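Sallville names Agbayani starting quarterback, sets spring practice schedule

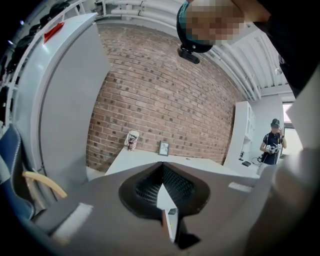 SALLVILLE – Head coach Gerardo Saludo has named redshirt sophomore Jayson Agbayani the starting quarterback for the coming season, the Sallville athletic department announced. The decision takes effect with the first spring practice in March.

Agbayani appeared in 8 games last season and started the final five. He finished with 1,866 passing yards, the second-highest total on the roster and the most by a Sallville freshman under the current staff. His longest completion, a 70-yard touchdown on a post route against Priston, came in the third quarter of a game Sallville won by four points.

"Jayson graded out highest on third down and in the two-minute period," Saludo said. "Those are the situations we weight most heavily. He will take the first-team reps in March and we will build the install around what he does well."

The offense will keep its base one-back set. Saludo said the staff plans to use more play-action from under center, a package that was limited last fall by injuries on the interior line. Both starting guards have been cleared for non-contact work and are expected to take part in full drills by the second half of the spring period.

Agbayani missed one start with a sprained ankle and returned the following week at Wullow, where Sallville converted a 40-yard field goal with no time remaining. He did not throw an interception in that game.

"The footwork is what I need to clean up," Agbayani said. "I drifted to my right on a lot of dropbacks, and it cost us on the backside throws. That's been the winter."

Spring practices will be held at Mamani Field. Morning sessions start at 9:15 a.m. and are closed to the public, with the exception of the two Mamani Field scrimmages – one at the midpoint of the schedule and one at the end. Scrimmages will use game officials and a running clock in the second half. Kickoffs will be omitted from both.

Gates on the east side will open one hour before each scrimmage. Admission is free and seating is general. Parking is available in the north lot only, as the south lot is being resurfaced. Bags larger than a small purse will not be admitted.

Sallville opens the season at home against Wullow and plays Priston on the road in the second week. Kickoff times for both games will be released with the full conference television schedule.

Season ticket holders may renew their current seats through the end of March. Unrenewed seats will be released for general sale in April through the athletic ticket office.

Media requests for scrimmage credentials should be submitted to the Sallville athletic communications office by noon on the day before each session. Saludo and Agbayani will be available to reporters on the field after both scrimmages.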